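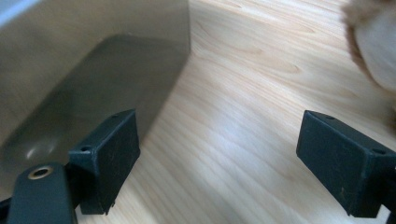

Ticket 1255: Kazmi tipping-bucket gauge reports rain on dry nights

Status: open, monitoring
Opened: Thu 26 September
Site: back garden, Endby
Equipment: Kazmi rain gauge on a post, wired to a Rurkodton display indoors
Category: rainfall / false readings

Original report

Hello! First off, I love this gauge. I've been sending readings to the Clidthorpe rainfall group since February and I look at the display before I've put the kettle on. So please take this as a ticket from a happy customer who would like to be happier.

The problem is rain that isn't there. I went to bed under a clear sky, got up to a clear sky, and the display had logged a shower in the small hours. The path was dry and so was the bird bath, which I'd emptied for cleaning and left upside down next to a saucer. The saucer was dry too. It has happened on several nights, always between midnight and dawn, and the amounts are small but they do mount up. On the worst night there were up to 8 tips that can't have been real.

Daytime readings look fine. When it rains properly the gauge agrees well with the old plastic one by the shed (which I still read, out of loyalty).

Already tried: new batteries in the display, restarting the display, wiping out the funnel. Same again the next night.

Reply from support

Thank you for such a clear report, the saucer was a great touch. Phantom tips at night usually come from the post moving, the cable, or dew collecting in the funnel. Before we look at any of those, could you check how the log is stored? The Rurkodton display keeps 3000 entries and then writes over the oldest ones, so please copy yours off now if you want the early months kept.

After that:

Put the funnel back and press down until it clicks on both sides.
Push the post gently at gauge height and watch the display. It should not add a tip.
Check the bubble level on the base.
Lift the funnel and look for webs. Spiders adore the space under the bucket.

Update from customer

Log copied off, and I'm very glad you said so, as I was not far from losing February, which was the wettest spell I've recorded and my favourite page in the whole notebook.

Post: solid. I leaned on it quite hard and got nothing. Bubble: slightly off towards the hedge. I've turned the adjusting screw and it sits in the middle of the ring now. Webs: oh yes. A splendid one, right across from the bucket to the drain hole, with the spider at home. Moved her to the ivy and brushed the rest out.

I really thought that was it. Last night was dry again, and I had two more tips before sunrise.

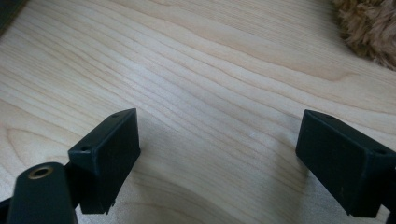
Can a gauge that is slightly out of level cause false tips by itself?
A small tilt normally changes how much water each side of the bucket holds before it goes over, so the totals drift up or down during real rain. It won't make an empty bucket tip. Levelling was still worth doing, and your daytime figures should be a touch better for it.

Reply from support

Well done on the spider! With the post, level and webs dealt with, we would like to find out whether the bucket is really moving at night or whether the display only thinks it is. There's a lovely simple test for this.

Take off the funnel in the evening, on a night with no rain forecast. Slide a folded strip of paper under one side of the bucket so it can't tip. Put the funnel back. Leave everything connected and read the display in the morning.

If the display is still adding rain with the bucket held, the bucket is innocent and we should look at the switch and the wiring. If it stays at nothing, we'll look at dew and at anything that could shake the base.

Please remember to take the paper out again. We have all forgotten it at some point and then enjoyed a very dry week.

Update from customer

What a brilliant test. I was up early for this one.

Bucket held with paper all night. Display in the morning: three tips! So it's electrical, or at any rate it isn't water. Paper is out and the bucket swings freely.

Then I got curious and went along the cable. It leaves the gauge, goes down the post, runs along the bottom of the fence in a bit of old hose, and comes up to the kitchen window. Halfway along the fence there is a join. I'd clean forgotten it. When I first put the gauge up the cable was too short, so I added a length of bell wire and wrapped the join in tape. The tape has gone soft and peeled back at one end, and the copper inside has turned green.

I wiggled the join while somebody indoors shouted out the numbers. Every third or fourth wiggle, a tip. I have seldom been so pleased to find something broken.

Reply from support

That's a super bit of detective work, and it fits the timing. The gauge sends a tip by closing a switch for an instant. A damp join can let a little current across the pair of wires, and the display reads that as the switch closing. Dew forms on the fence at night, the join gets wet, and the sun dries it out after breakfast.

To repair it:

Unplug the cable from the display.
Cut out the join and go back along both cables until the copper is bright.
Strip the ends, and stagger the cuts so the two joins don't lie side by side.
Use gel-filled connectors, which keep the damp out. Tape alone won't last outdoors.
Fix the new join higher on the fence, with the cable looping down on each side so that water drips off the loop.
Plug in and tip the bucket by hand, slowly, a few times. The display should add one tip for each.

Please tell the Clidthorpe group which nights were affected, so they can mark those readings as doubtful. Real rain on the same dates can be checked against your plastic gauge. 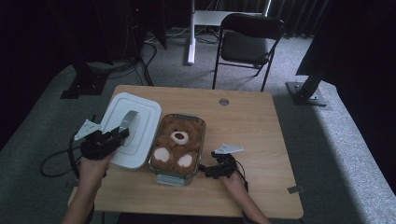 Does the wire used for the extension have to match the original cable?
Ordinary bell wire is fine electrically, as the signal is only a switch opening and closing. What matters outdoors is the outer sheath. Bell wire tends to go brittle in sunlight, so keep it inside the hose or swap it for outdoor-rated cable when you get the chance.

Update from customer

Done! Gel connectors are wonderful little things and I now want to use them on everything. The new join is under the fence capping with a good droopy loop either side. I tested it by hand and every tip was counted, then I sprayed the join with the plant mister until it dripped and the display didn't budge.

I've been through my notebook and sent the group a list of doubtful nights. Most were easy to spot as the plastic gauge had been empty. There are a few when it also drizzled, and for those I've given them the plastic reading with a note. They were very nice about it, and it seems another member near the river has been puzzling over dry-night rain as well, also with a taped join. I've passed on the paper trick.

Latest reading: heavy dew overnight, grass soaked, fence dripping, display on zero. Hooray!

One small thing while I'm here. The daily total resets at midnight, but the group takes readings at breakfast time. Can the reset be moved?

Reply from support

Lovely news about the dew. The reset hour can be changed: hold the clock button until the hour flashes, then press the rain button once to switch to the reset setting. Move it with the arrows and press the clock button to save. It takes effect from the next day, so the day you change it will show a shorter or longer total than usual. Make a note beside that one in your notebook.

We'll keep the ticket open through the next wet spell in case anything shows up once the join has been properly rained on. If tips go missing in a downpour, send us the day's log together with the plastic gauge reading and we'll go from there.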